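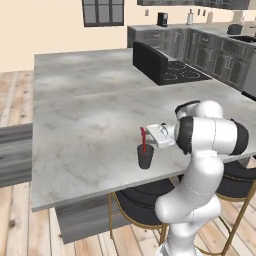 Sat 8 October, planner notes

Spent most of the day on the approach pose sampler in Prukalero, and I think I finally know why it's been so jumpy since August. The sampler scores each candidate on clearance to the collision mesh, and the collision mesh for a tumbler is whatever Hesitz hands us after it's done simplifying. For plain cups that's fine. For the dark gray one with the red straw it wraps the whole thing in one fat hull, straw included, so the top of the straw, leaning over toward the fingers, makes every sideways approach at that height look like a crash. The planner then goes hunting for something weird from behind and the elbow swings all over the place (I watched it do this way too many times before lunch).

So, first try: split the hull in two, body and straw, and let the straw have its own padding. I ran 289 seeds in the kitchen with the marble island. Old mesh got a valid plan on 98 of them. Split mesh got 101. Three more! I was pretty deflated, not gonna lie.

Then I looked at the rejects, which I should've done first. Nearly all of them died in the wrist limit check and never even reached the collision stage. I had the joint margin set in degrees in the config and the checker reads radians. Yes, again. The loader takes any float you give it without a peep – I've added a units field and it now refuses to start if that's missing. If your config breaks on Monday, that's me, sorry.

Rerun with the margin fixed is queued on Rajput, 1000 seeds this time, both meshes, same kitchen. Don't kill it please, the job name is vinville_straw and it looks idle while it's loading textures.

Still to do:
– bar stools are in the render but missing from the planning world, so the lower arm can pass right through a seat and nothing complains
– log the reject reason per seed, the summary line is useless
– try a shorter pregrasp offset, the current one was picked for mugs
– ask whoever owns the Hesitz export if thin parts can stay separate by default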